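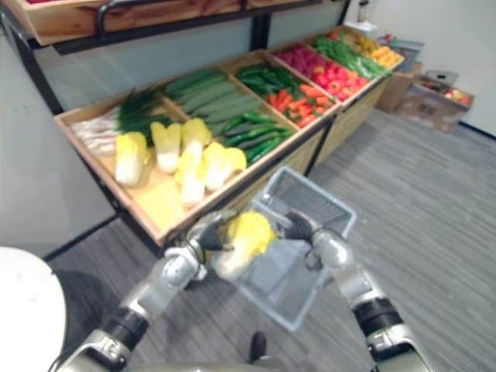
## Prolell clinic: 7 weeks for a kidney ultrasound, is that normal?

**tamsin_k**

My doctor ordered a kidney ultrasound in March after two blood tests came back with creatinine on the high side. The clinic at Prolell gave me a date 7 weeks out. The referral says "routine." I feel fine apart from being tired. Does anyone know if that's the usual wait, and can I ask to be moved up?

**gravelroad**

Normal for Prolell. I waited 5 weeks for the same scan. Call at 8 a.m. and ask for the cancellation list. They won't put you on it unless you ask.

**Keith Pearce**

Ask your doctor what your eGFR was. If it has been stable between the two tests, routine is probably fair. If it dropped, the office can change the referral to urgent and the clinic has to look at it again. You can't get that done by calling the clinic yourself.

**tamsin_k**

Thanks, both. The results page says 61 the first time and 58 the second. My doctor said drink more water and watch the salt.

**gravelroad**

I'd just pay for it. I took my mother to the imaging place in Randerville and it was $598, done the next morning. Parking was free too.

**mo_hallett**

Please don't tell people to "just pay." $598 is a month of groceries in my house. The quote I got from the same place was $1053 once they added the radiologist's report, so ask what's included.

**gravelroad**

Ours included the report. Maybe you had a different scan.

**mo_hallett**

Kidneys and bladder. Same as hers, from the sound of it.

**Keith Pearce**

You could both be right. Bladder views are sometimes billed as a separate study. Get the billing codes from your doctor's office and read them out over the phone, then ask for the total in writing.

**oldferryman**

On the food side, be careful with advice from the internet. I'm stage 3 and was told by a neighbor to eat as many greens as I could. My potassium went up and the dietitian at Te Moana had to redo my whole list. Cabbage and peppers are fine for me, spinach and potatoes are limited. That's my list – yours may have no limits at all. 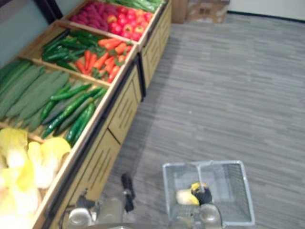

*Peppers and beans in the produce section*

**tamsin_k**

Nobody has mentioned potassium to me. Should I be worried?

**oldferryman**

Not from what you've posted. It will be on the same blood panel. Look for a K or "potassium" line and see if it's flagged.

**mo_hallett**

I disagree a little with leaving it at that. Ask the nurse line, not us. It's free and they can see your chart.

**oldferryman**

Fair enough.

**tamsin_k**

Update. Potassium wasn't flagged. I called Prolell at 8 and got on the cancellation list, and the woman on the phone said the Ikier site has shorter waits if I don't mind the drive. It's 40 minutes for me so I said yes to both.

**gravelroad**

Ikier is fine. Use the side entrance, the front one is a long walk from imaging. Drink your water before you leave home if they want a full bladder.

**Keith Pearce**

Check the prep sheet before you do that – some sites want you to fast as well, and the times differ. Let us know how you get on.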